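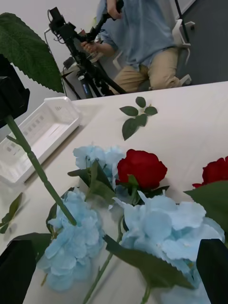

Figure 7. Artificial hydrangeas and roses on a white tabletop.

4.2 Preparing silk and fabric stems for the Prerell wall frame

Read section 4.1 and hang the empty frame before you start. The frame holds up to 88 stems.

1. Cut the ties on each bundle and lay the stems out by length.
2. Bend the wire in each stem until the head faces forward. Work slowly near the neck, where the wire is thinnest.
3. Steam creased petals from the back. Hold the steamer at least 7 inches away.
4. Trim stems to 270 mm with wire cutters. Scissors will not cut the core and may be damaged.
5. Push each stem into a socket until it clicks. Fill the bottom row first and work up.
6. Turn the collar a quarter turn to the right to lock the stem.

Note: Large heads such as hydrangeas need an empty socket on each side. Roses can go in neighboring sockets.

Note: Sockets in the Geravard corner piece are 2 mm narrower. Use the gray sleeves from bag C.

CAUTION: Cut wire ends are sharp. Wear gloves and collect the offcuts before moving the frame.

CAUTION: Do not steam stems once they are in the frame. Water in the sockets will rust the springs.

To remove a stem, turn the collar left and pull straight out. Replacement collars are listed in section 9.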